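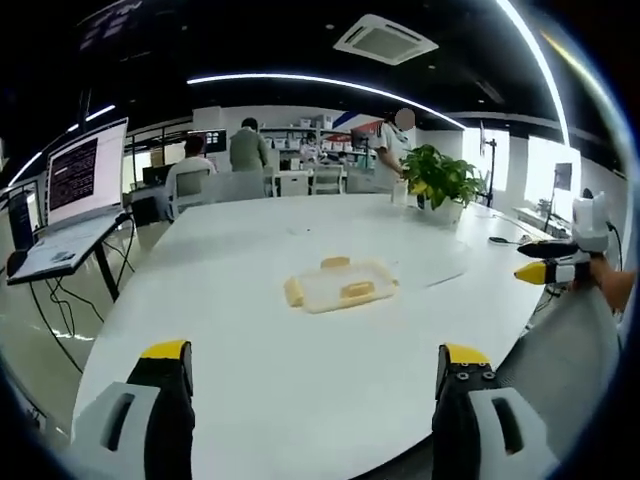
Noltside Night Shelter is a charity in the town of Noltside which gives beds and warm meals to homeless people during the cold months. It was founded by Ebere Onuoha, a retired nurse, together with members of 6 local churches. The shelter opens from November until the end of March.

History

In the first winter the guests slept in the hall of St. Joseph Church, where there was place for 14 persons only. Later the charity rented the former Vedus shoe warehouse on Dristevum Street, and the number of beds was increased to 30. During its second winter in this building the shelter received 214 guests, of which 159 were staying in Noltside for the first time.

Activities

Guests are received from 7 p.m. and must leave the building by 8 a.m. A hot supper and a breakfast are included, and no payment is asked. Two evenings in the week a legal adviser is present, who helps with housing applications and lost identity papers. Dogs are accepted on the ground floor.

The charity is financed by church collections and by a yearly grant of the town council.

See also
Noltside Food Bank
Churches in Noltside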